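7. Recording a pick-up-and-drop task

Now that both grippers are charged and paired, you're ready to collect your first real examples. We suggest starting with trash, as every home has some and it comes in all sorts of odd shapes — just the variety the Orkerine learner needs.

1. Choose a bin with a wide opening and set it on the floor where you can reach it without stretching.
2. Scatter a few light items nearby. Wrappers, paper scraps and torn packaging are all fine. Please leave out glass, cans with sharp rims and anything dripping.
3. Hold one gripper in each hand and squeeze the triggers twice. Wait for the long beep.
4. Close the fingers on an item, lift it, and bring it over the bin at the pace you'd use on a relaxed morning.
5. Pause for a moment above the opening, then let go.
6. Carry on until you have 24 drops, then squeeze both triggers to save the session.

Note: Fumbles are welcome! If you drop something on the floor, simply pick it up and keep going. The learner gets a lot out of seeing how you recover.

Caution: Keep fingers, sleeves and pets clear of the jaws, and watch your step around the bin.
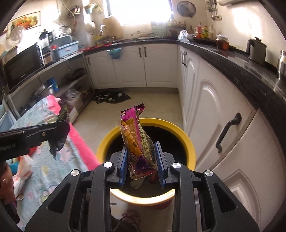 Figure 7-2. Wrapper held over the bin, with the second gripper at left.

You don't need to tidy the kitchen first. Ordinary rooms make good examples, so leave your counters as they are and move on to Section 8 when your session has saved.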